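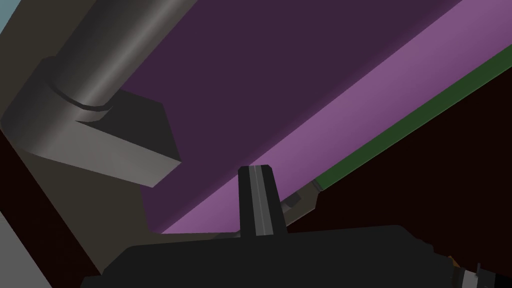
Visit to the Suvness Robotics Open Day

Project report, Introduction to Automation, fall term

Why we went

Our project this term is on how people learn to control machines they are not standing next to. We had read plenty on the subject and had done the class exercise with the little wheeled cart, but none of us had ever driven a robot arm. When our instructor told us Suvness was holding an open day in October and that visitors could try the controls, we signed up that afternoon.

The open day was in the Costigan building, which is across the parking lot from Finance and is much harder to find than it should be. (We went into Finance first. The people at the desk there are very nice and are clearly used to it.) Check-in was at the end of a long hallway, and from there we were sent upstairs to the demonstration room.

What was being shown

The main demonstration was a program called Prindier. It is a simulator, so the robot, the room it is in and all the things it reaches for exist only on a computer. The person at the controls moves a pair of hand grips, and the robot on the screen moves its arms to match.

We expected to be a little let down that it was a simulation. We weren't! Within a minute or so you stop thinking of it as a picture and start leaning to one side to try to see past things. One of our group ducked.

Our guide was Inger Grímsdóttir, who works on the training side of Prindier. She explained that new operators at Suvness do all of their early practice in the simulator, because a bad move there costs nothing and you can put everything back with one key. She also said the simulated room is kept simple on purpose. The big shapes are plain colors, so that a beginner can say "I'm under the purple one" and everybody in the room knows what they mean. We used that a lot.

How the demonstration worked

There was one operator's seat and a large screen on the wall so the rest of us could follow along. The operator could switch between different views. One looks out over the robot's own body and takes in both arms and a good part of the room. Others are close-up views from down at the gripper, where you see the dark body of the gripper along the bottom and a finger sticking up in front of whatever you are trying to reach.

Inger ran through it first. She moved slowly, much more slowly than we had imagined an expert would, and she talked the whole time about where she was looking. Her habit is to use the wide view to get an arm into the right part of the room, switch to the close view for the last bit, and switch back whenever she feels unsure. She told us that beginners stay in the close view too long because it feels more accurate. We all nodded and then did exactly that.

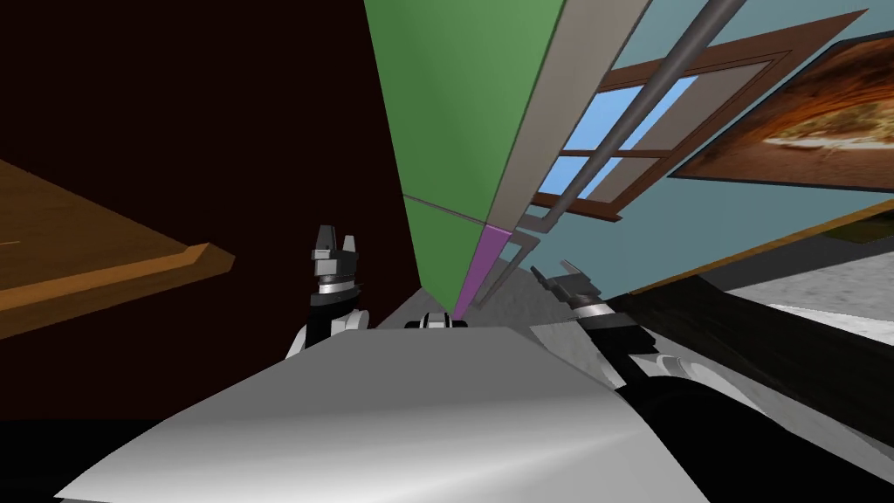

Wide view over the robot's body in the simulated room, with both arms raised.

The first thing we noticed in the wide view is that nothing has to be level. The room can be tipped steeply on the screen, so the table edge and the window are at odd angles, and your brain keeps trying to straighten them. Inger said some people get over this quickly and some never like it. Her advice was to pick one thing whose shape you already know and use it as your anchor. She likes the window. I tried using the edge of the table and it worked fairly well for the left arm, but I had to start over mentally every time I went to the right.

The second thing is that the two arms get in your way. When an arm comes in from the side, its long black segments can fill a whole corner of the view, and anything behind them is gone until you move. In class we had talked about "blocked view" as a problem with walls and furniture. It had not occurred to us that a robot could block its own view.

Our turn

Each of us got 10 minutes in the seat. The exercise was to bring one gripper in under the purple block and get the fingertip as near to its lower edge as we could without bumping it. That sounds easy, and from the back of the room it looks easy.

I went first and chose the right arm. Getting across the room was fun, and I felt pretty good about myself until I switched to the close view. Suddenly there was purple everywhere and I had no idea how far away any of it was. The block has a darker face and a lighter one, and the line where they meet was the only thing that told me which way it was slanting. I backed off, came in again, backed off again. By the end I had figured out that small moves from side to side helped more than going straight in, since near things slide across the screen faster than far ones.

My lab partner took over and did something smarter. She stopped the arm completely, asked for the wide view, and described out loud where every part of the arm was before touching the controls again. It took a while, but she only needed a couple of small corrections after that.
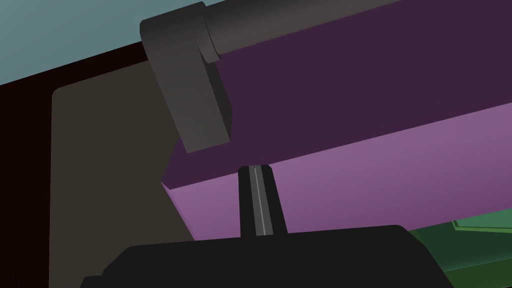

The stripe down the middle of the finger turned out to be a big help to both of us. Once you know it is there you can use it like the sight line on a ruler and check whether you are twisted compared with the edge you are aiming for. Inger said that many trainees ignore it at first and stare at the block, and that a large share of her job is getting people to look at their own tool as well as the target. We wrote that down right away, because it fits very well with the section of our project on attention.

Gray parts were harder. There is a rod and a chunky bracket close to the block, and against the other dull colors I kept losing track of how near they were. We asked whether brighter colors would be fairer to beginners. Inger's answer was that real equipment is mostly gray and black, so people may as well get used to it early.

Questions we asked

We had prepared a list, and Inger stayed through the break to go over it with us – we were very grateful for that.

How long does it take to become good? She would not give a single answer. She said the ones who improve fastest are usually the ones who are happy to go slowly.

Does the practice carry over to a real arm? Mostly the looking carries over, she said. The feel of the hand grips has to be learned again on the real machine, and people are often surprised by how cautious they become.

Could a program do the exercise by itself? For a fixed block in a fixed place, yes. She was more interested in what happens when the block is moved and no one has told the robot.

What we will change in our project

Before the visit, our plan was to compare two ways of steering the class cart and time how long each one took. We still want to do that, but we are adding a second part on views. Half of our test drivers will get a wide view and a close view and can switch freely, and the other half will only get the close one. We also want to record how often people stop moving, since stopping was what helped my partner most and our original score sheet would have counted it against her.

We need to decide whether the practice course should have strong colors. I am in favor of it and my partner is against it, so we may end up testing that too if there is time before the draft is due.

Thanks to everyone at Suvness for having us, and to Inger Grímsdóttir in particular, who has offered to look over our score sheet once it is rewritten.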